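Facilities firm moves night rounds to robots, and its crews to the day shift

Skinaseck, the building services company that looks after offices and public buildings in Bragança, has begun handing its overnight inspection rounds to wheeled robots. The change took effect in October and moves most of the people who used to walk those rounds onto daytime repair work.

The machines check hallways, stairwell doors and common rooms for things that should not be there or should not be in that state: a propped fire door, a leak, a ladder left out after a job. Each one follows a set route and sends a list of findings to the maintenance desk before the first crew arrives at 6 a.m. The software behind them, called Doltuvora, learned much of its job in computer-rendered rooms before it was allowed into a real building.

Rekha Negi, who runs the maintenance desk, said the simulated rooms were built up over the summer with help from the inspection staff. The crews were asked what they found on a normal night and where they found it, and the developers at Brakivberg turned the answers into practice rooms. There are now 1,149 of them, with different walls, floors, lighting and clutter.

"The first ones were too clean," Negi said. "They looked like a showroom. Our people told them to put things in the way, lean things on walls, hang pictures, make the floor shiny. A shiny floor is where the early version had the most trouble."

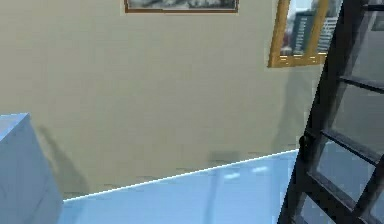 Reflections remain a weak point. In the first week of live rounds the robots reported 256 items, and the desk threw out a good number of them as glare from ceiling lights that had been logged as water. Negi said the share of bad reports has come down after the software was retrained, but the company still has a person read every list before a work order goes out.

That reading job did not exist a year ago. Two former night inspectors now do it, splitting the week between them. One of the two is Jitendra Dixit, who walked the rounds for 11 years and starts his new shift at 5 a.m.

Dixit said he can usually tell from the report and the room number whether something is worth sending a crew for. "If it says water outside the second-floor kitchen, I believe it, that pipe has always been bad," he said. "If it says water in the lobby, I look at the picture first."

He said he sleeps better and sees more of his family, and that he misses the quiet of the buildings at night. He also said the work is harder on the eyes and that he has asked for a larger screen.

The rest of the night team has been offered places on the repair crews, with training in basic plumbing and door hardware. The company said no one has been laid off. Night work carried a pay supplement, however, and staff who moved to days lose it after a transition period that runs through the spring. Several employees raised the issue at a meeting with managers on Friday, and talks are continuing.

Employees also asked what happens to the images the robots collect. Negi told the meeting that pictures are kept only when they are attached to a finding, and that they are deleted when the work order is closed. Robots stop and wait if a person is in the hallway. Staff asked for both rules in writing, and the company agreed to post them in each building.

On the repair side, crews say mornings have changed the most. Under the old system, inspectors left handwritten notes that the day supervisor sorted after arriving. Crews now start with a printed list grouped by floor, and small jobs such as door closers and loose trim are being picked up sooner. There are also more of them. The backlog stood at 198 open jobs at the end of the month, higher than before the robots started, which Negi put down to problems being reported that used to be passed over.

The robots cannot open doors that are not automatic, and they do not use stairs. Locked rooms, basements and roofs are still checked on foot, now in the early evening. Dixit covers one of those rounds each week at his own request.

Skinaseck plans to decide in the spring whether to extend the robot rounds to the rest of its buildings. Brakivberg is meanwhile preparing another set of practice rooms, and inspection staff have been asked to send in suggestions by the end of the month.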